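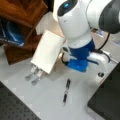

The contractor came back on the second day and said the wall was holding up the house.

She had been told by the real estate agent that it wasn't. The agent had knocked on it with two knuckles and called it a partition. So she had drawn her plan around its absence, with the sink under the back window and one long counter where the dining room used to start, and she had paid Byun Cabinets half of what the counter would cost.

"You can take it out," the contractor said. "You'll need a beam. You'll need an engineer to size the beam."

"How much is that?"

He wrote a number on the drywall with his pencil. It was 3,114. Under it he wrote "plus labor" and underlined it.

She went out to the porch and called her brother. He said to leave the wall where it was. He had left all his walls where they were and he was fine. She could hear his kids fighting over something in the background, and then she could hear him stop listening to her.

The kitchen had been her mother's for most of forty years. Her mother had cooked in it with her back to everyone. If you sat at the dining room table you could hear the oven door and the radio, and sometimes you heard her talking, but you couldn't tell if she was talking to you. At Thanksgiving people shouted their answers through the doorway and she shouted back that she hadn't said anything.

The engineer came the next week. He was in the attic for fifteen minutes and in the crawl space for longer than that. When he came up he had dirt on both knees and asked if he could wash his hands, and she showed him to the bathroom, which had the only working faucet in the house.

"Somebody's cut into it before," he said when he came out. "Did you know there was an opening?"

She didn't know.

He took her to the dining room side and ran his hand along the wall at chest height until he found the place. There was a seam under the paint. Once he had shown it to her she couldn't see how she had ever missed it.

"Pass-through, probably," he said. "Eighteen inches high, maybe three feet across. They framed it right. Then somebody closed it up."

After he left she got the flat bar from the contractor's bucket and opened the seam herself. It took most of the afternoon. The patch was a single sheet of paneling with plaster skimmed over it, and it came off in four pieces. Behind it was a sill painted yellow. She had never seen yellow in that house. On the sill were a dried-out sponge and a store receipt from some August, with the year worn off.

She stood in the dining room and looked through at the stove. Then she walked around and stood at the stove and looked back. From there you could see the whole table, and the front window, and a piece of the street.

She called her brother again and asked if he remembered a hole in the wall.

"No," he said. Then he said, "Dad closed that up. She asked him to."

"Why?"

"I don't know. I was five. She said everybody kept looking at her."

The contractor was due at seven the next morning. She swept up the plaster and put the pieces of paneling by the back door. She left the sponge where it was. The number was still on the drywall, and she read it over a few times while she ate a sandwich standing up.

When his truck pulled in she was already outside.

"I want to keep the wall," she said. "I want the opening, though. Can you make it a little wider?"

He said he could, and he went in to measure it.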